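Subject: Re: [scopes] Mirror making, where do I start?

Someone wrote:

> I have a 10 inch blank that came with a box of grit from an estate sale in Sedgwick. I've read two books and now I'm more scared than when I began. Is it crazy to do this as a first mirror? And how do you know when to stop polishing?

Not crazy at all! Bigger than I'd pick for a first one (I did a six and was glad of it), but you already own the glass, so go for it.

Your first job is finding out what kind of glass it is. Mine was plain plate and I had to wait ages for it to settle after every session before I could test it. If yours turns out to be low-expansion stuff you'll have a much easier time of it than I did.

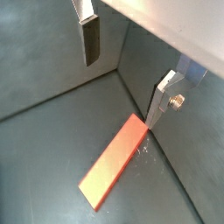 Rough grinding is the fun part. It's loud and messy, and you can watch the curve get deeper every evening. Go by the depth in the middle and check it often, because the coarse grit moves faster than you'd think. I overshot mine and spent a week with the tool on top bringing it back.

Then you go down through the grits, and this is where I'd beg you to be a clean freak. New newspaper, new sponge, new bucket of water, wash your hair if you have to. One stray coarse grain at the 3000 stage and you're back two grits. Ask me how I know.

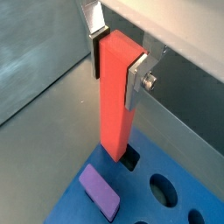 As for the pitch lap, everybody hates their first one. Pour it, press it, cut the channels, and if it looks awful scrape it off and pour another. I got mine to behave on the third try. The Gedeck pitch I used was on the hard side for my cold garage, so go softer if you work in the winter.

Your other question, when to stop. My rough order goes like this:

- Polish until there's no gray left at the edge, then do one more session anyway.

- Test, and write the readings down before you touch the glass again. I filled a notebook. 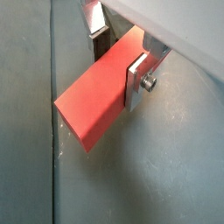

- Parabolize in short spells. Five minutes, then rest the mirror, then test.
- When two nights of readings agree and they're good enough, quit. Don't go chasing the last little bump.

I ignored that last one and turned down my edge in May with a mirror that had been perfectly fine in April. Still mad about it.

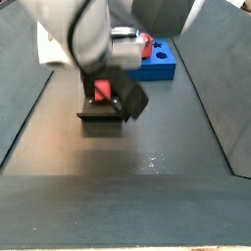
Lesomau wrote back to me off-list that short spells are fine but the testing should wait a full hour on anything this size, and that plate glass deserves longer still. I'd go along with that.

Keep us posted, and tell us what's in that grit box!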